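Seltwood Residential Laundry and Housekeeping
Staff meeting on the Vedley folding line, December
Held in the break room at the Conneely building, 2:15 p.m. Twelve present, two apologies.

1. Previous minutes
Agreed, with one correction. The linen count under item 4 should have read 1485 pieces, not 1845.

2. Folding line
The Vedley line now takes all flat sheets and towels from the three houses. Stoppages are down to a couple per shift, mostly corners catching at the feed. Staff on the feed end said the pace is set for two people and is too fast when one is at break. Management will ask Dremgate to lower the default speed and show the shift leads how to change it themselves.

3. Hours and duties
Nobody's contracted hours change before spring. Folding took up 84 staff hours a week before the line went in. Those hours are to move to room rounds and mending. Several staff asked for this in writing. They also asked that feeding the line be rotated, as standing in one place all shift is harder on the back than hand folding was. Rotation every two hours was agreed as a trial.

4. Residents' own clothes
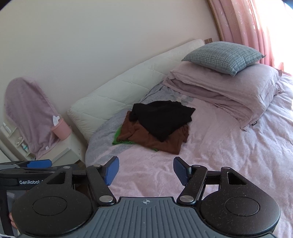 Personal clothing stays outside the Vedley line for now, and the work in residents' rooms is being looked at separately with hand-held grippers. Staff asked what the grippers would be expected to handle. Mixed piles were the main worry: a black garment folded on top of a reddish-brown one, with a bit of green cloth showing at the bottom, all on a soft fleece sheet, is an ordinary thing to find on a bed, and a person sorts it without thinking. It was agreed that sorting and putting away remain staff duties, and that residents are asked before any equipment goes into a room.

5. Training
Half a day each on clearing jams. Night staff asked not to have it tacked onto the end of a shift. Agreed.

6. Other business
Label printer is out of ribbon again. Order of 100 mesh bags approved.

Meeting closed at 3:20 p.m.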